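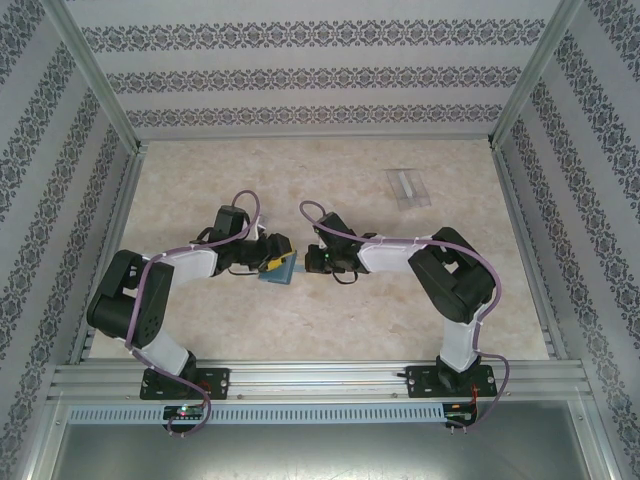

Every few months somebody in my family asks me when the robots are coming to do the housework, and every few months I say "not this year" and change the subject. My sister has stopped asking nicely. She has two kids, a dog and a dishwasher that has to be emptied before school, and she would like a date, please. So for this issue I promised her a proper answer, or as proper as I can get without a lab coat.

I've been picking away at this since February, when I started a list on the back of an envelope of all the things I do with my hands before lunch. I gave up at 159. Opening the blinds was on there, and twisting the tie off the bread, and getting one coffee filter out of the stack when they all want to come at once (I hate those filters). Then I went through and put a star by the ones I thought a machine could do today, in my kitchen, with my stuff. I ended up with 9 stars, and four of them were appliances I already own!

That's a bit unfair, I know. A washing machine is a robot by any definition my grandmother would have accepted. But what people mean when they ask me is the other part, the picking up and putting down. They mean something with arms that can deal with whatever is lying there.

So let's talk about what is lying there. Robot arms have been good for ages at jobs where the thing is always the same and always in the same spot. Same box, same angle, all day long. A house has none of that. A house has a sock inside another sock. It has mail, half of it open. And it has things with flaps and snaps and straps, and those are the ones I've gotten a little obsessed with, because I do them without looking and I couldn't tell you how.

Take a wallet with a snap. Go and find one, if you have one in a coat somewhere, and close it slowly. I did this at my desk for most of an evening and felt very silly. One hand holds the body so it doesn't scoot away or fall over. The other finds the strap, brings it around, and lines up two little round bits of metal that you can't see anymore once they're close, as your own thumb is in the way. Then you squeeze, and you squeeze from both sides, and you know it's done because you feel the click. If it doesn't click you wiggle it over a hair and try again. I never once thought about any of that before this month. 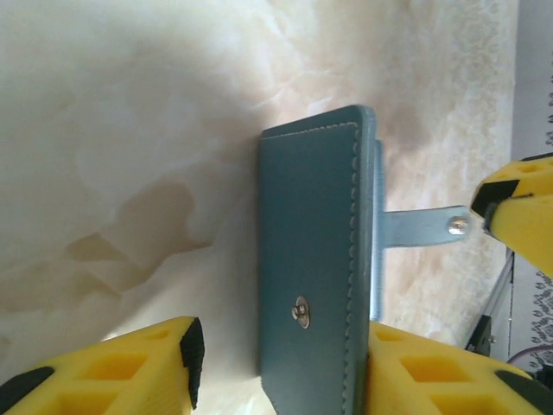 Now do it with two or three stiff fingers and no feeling in the tips. I tried it with kitchen tongs, one pair in each hand, and my best time was over a minute, with language I won't print. Leather bends when you push it, so the part you were aiming for moves the moment you touch it. The strap wants to spring back to wherever it was. And the thing has no good place to grab, or it has one and that's exactly where the strap needs to go.

I asked Nipon Luangrath about it, as he spent years fixing packing machines at Rafferty and has strong feelings about anything with a motor. His view is that we all get impressed by the wrong stuff. Lifting is easy, he says, and so is speed. What he'd pay to see is a machine that gets it wrong, notices, and has another go without a person walking over. At Rafferty the old line would stop dead if a carton came through with one flap up. He used to keep a wooden spoon by the belt for poking flaps down, and the spoon had its own hook on the wall!

That's the test I've started using on the videos people send me (keep sending them, I do watch them all). I don't look at the nice clean run anymore. I look for the fumble. Does it see that the corner slipped? Does it let go and come in from another side, or does it keep squeezing air with great confidence? Most of the clips are cut before you'd find out, and a lot of them say 4x speed in tiny letters in the corner. Slow doesn't bother me one bit, by the way. If something wants to take three hours to tidy my hall closet overnight, it's welcome to the job.

Two arms do help, and I've come around on that. I used to think the second arm was there to make it look like a person. Then I spent a weekend trying to do chores with my left hand in my pocket and I changed my mind before breakfast. You can't open a jar. You can't fold a pillowcase or get toothpaste on a brush without chasing the brush around the sink. So much of what the off hand does is just hold still, and it holds still in a clever way, giving a little and turning a little to meet the other one.

As for the shop floor, I think it gets there ahead of the house, and maybe by a good stretch. My cousin works at a small place in Plaltovby that sends out bags and small leather goods, and on a busy day they might close up, wipe down and box 437 pieces, all by hand. It's dull work and it wrecks your thumbs. But every piece is the same model for the morning, the light never changes, and there's no dog. If a machine could do only the snaps, she says they'd have it in tomorrow and give it a name. A house would need it to do the snaps and then the bread tie and then the sock.

So here's what I told my sister. Can a machine do a chore? Yes, some chores, if you set the table for it first and don't mind standing near. Can it do your chores, in your kitchen, on a school morning? Not yet, and I'd be wary of anybody who wants a deposit. She asked if "not yet" meant before the kids leave home. The younger one is six. I said ask me again when he's ten, and she wrote it on the calendar.

A few of you wrote in after the last issue about the window-washing gadget, and I'll get to that next time, as I've only had it on one window and it was a small one. And if you have a job at home or at work that you think a machine will never manage, tell me what it is and how you do it, step by step, thumbs and all. The fiddlier the better. I've already got a good one about threading a drawstring back through a hood.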